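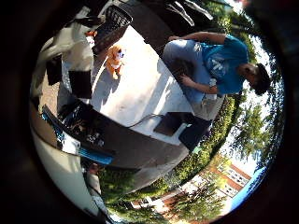 # Budgeting for a tabletop arm: common questions

**What does the Vomby quote include?**
The arm, the controller, one gripper and the wrist camera. Tables, extra cables and test objects are bought separately.

**Do we need a second gripper?**
Plan for one spare per arm. Fingers wear out first, and a replacement set takes 20 days to arrive from Cukden.

**How much should we set aside for test objects?**
$200 covers a first set. Plush toys, plastic baskets and small boxes are fine. Buy two of anything you expect to use daily, as stores change their stock.

**Can we work outdoors?**
Yes, in dry weather. Add a line for shade – direct sun on a white tabletop can wash out the camera view. A matte gray cover costs less than a canopy, so try that first.

**Who approves the order?**
Anything under $100 can go on the team card. Larger orders go to Shufen Fang, with the quote attached.

**Is a laptop part of the equipment budget?**
No. Laptops come out of the computing budget. Check that yours has a wired network port or add an adapter to the order.

**How long does setup take?**
Allow 7 working days after delivery, including the safety check.

**Can we rent first?**
Prudia rents by the month, with a two-month minimum. Ask Nazareno Carbone for the current rate sheet. Requests for November should be in before the end of the previous month.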